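Saltness Bench Gallery: The Envelope Fault

Posted August 2021
Filed under: Pliment, faults, stationery

Pliment is our two-arm tabletop project, and its job this summer is to put greeting cards into envelopes. We picked the task over the other candidates on the grounds that paper is light and can't hurt anyone. The paper has come through it fairly well. The right arm has not.

The short version for people at the Dondville office who only come for the pictures: in July the right arm began to let go of things. It would reach, close, lift, and then sag a little at the wrist, as if it had heard bad news. After that the controller reported a lost joint and froze both arms until someone pressed the reset. We logged 40 runs on the first day of looking into it and 12 of them ended that way.

What we blamed first

The envelopes. They are slippery, they have flaps, and they were bought in a hurry. We changed brands and the fault carried on exactly as before, so there is now a drawer of perfectly good envelopes at Saltness if anybody has a wedding coming up.

What we blamed second

The gripper pads, then the power supply, then run 19, which was so spectacular (card on the floor, arm pointing at the ceiling) that we spent a whole afternoon on it. Run 19 was a typing error in a config file. It had nothing to do with anything.

What it was

A cable connector. When the right arm bends far to the left, the cable along its upper segment gets pulled, and the plug at the far end lifts by less than the thickness of a card. The joint drops off the bus, the wrist goes soft, and the arm lowers whatever it has on whatever is underneath. The log entry is code 611, which the manual lists as "general." Thank you, manual.

The safety part

A limp arm at this scale will not break a finger, but it will pinch one, and the reset used to bring both arms back to their start pose at full speed with your hand still in there fishing for the card. We found this out in the usual way. Reset now needs two presses, and the first move after it is slow enough to be boring. Please keep it boring. If an arm has stopped and you don't know why, cut the power before you reach in, even if the card is right there and you are very quick.

On the bench

Both arms on the envelope table, with the right one bent over to the left, the pose that caused all the trouble. You can follow the black cable where it loops along the white upper segment. The tan envelope has its flap open, and the card with the red border is under the left arm. The smiley sponge declined to comment.

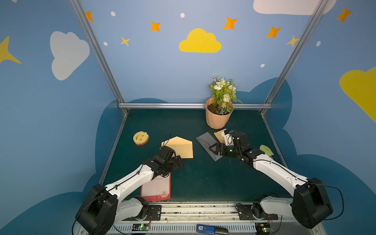
Still open

The replacement plugs have a latch and are on order through Yau. Until they are fitted, the far-left pose is blocked in software, and the arm stops short of it with a message that we have made slightly more informative than "general."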